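Search this site Go

Growing herbs on a windowsill that hates them

My kitchen window faces north, so by rights I should have given up on basil years ago. I've killed so much of it! But last November I got stubborn, ordered a packet of 300 seeds from a little outfit called Tilahun (it was the smallest size they had) and decided I'd have fresh green stuff all winter or go broke trying.

The first batch came up leggy and pale and then just sort of lay down. I'd been watering every morning with my coffee in the other hand, which I now think was way too much.
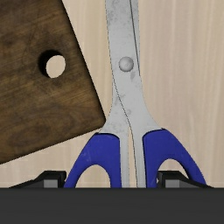
So for the second round I let the top of the soil go crumbly between drinks, and I moved the pots away from the glass at night. I also bought a clip-on grow light, the Floner, which puts out 1000 lumens and makes my kitchen look like a dentist's office. Worth it. Within a couple of weeks the basil had real leaves, the kind that smell when you brush past.

Cutting is where I used to chicken out. You have to take the stem just above a pair of leaves, and be brave, and then it branches and you get twice as much (mint will forgive you anything, parsley likes to be taken from the outside).
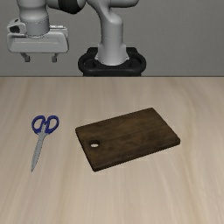
What I'd skip next time

Cilantro. It bolts if you look at it funny. I'd skip the fancy Troltby self-watering pots too, mine grew a fuzzy green ring and smelled like a pond.
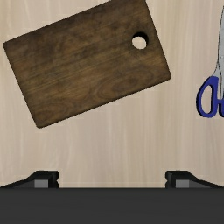 Chives, though, chives I'd plant in every room. I chop them over eggs, over potatoes, over leftover soup at midnight. I've got dill started now and it's looking a bit wispy, so if you've had luck with it indoors, please tell me how!

Recent posts
Soup for when you're tired
The great Aner compost bin saga
Can you regrow a leek? (Yes, kind of)
My sourdough and I are taking a break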